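4.2 Starting states and the written rule

Every collection protocol we reviewed says the garment should start "in a natural configuration." None says what nature has in mind. At the Narby site, operators read the phrase as permission to drop the cloth and get on with it; at Tistulmont, they arranged each heap with the care of a window dresser, then recorded it as random. Both sites passed their audits.

We therefore replaced the phrase with a procedure. The garment is held at one point, released over the table, and left alone. Operators may not tidy it, however much it seems to ask. The fingers stay open and clear of any grasp until the episode is marked as begun (Figure 3).
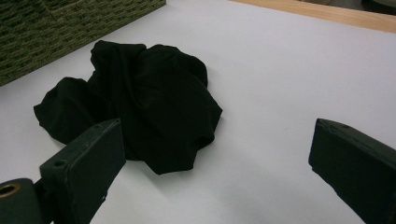
Figure 3. Hand-held gripper with fingers apart at a bunched black knit garment on a white tabletop.

Dark cloth deserves its own clause. Annotators disagreed most often over where a black garment ended and its folds began, and the earlier guideline — "use judgment" — had the effect one would expect. Under the revised rule, a fold that two annotators cannot agree on is labeled unresolved and stays that way. Of 700 episodes reviewed, 175 carried at least one such label.

Beatriz Gouveia, who drafted the rule, wanted it to fit on one page. The August version runs to 13, four of them on the meaning of "left alone."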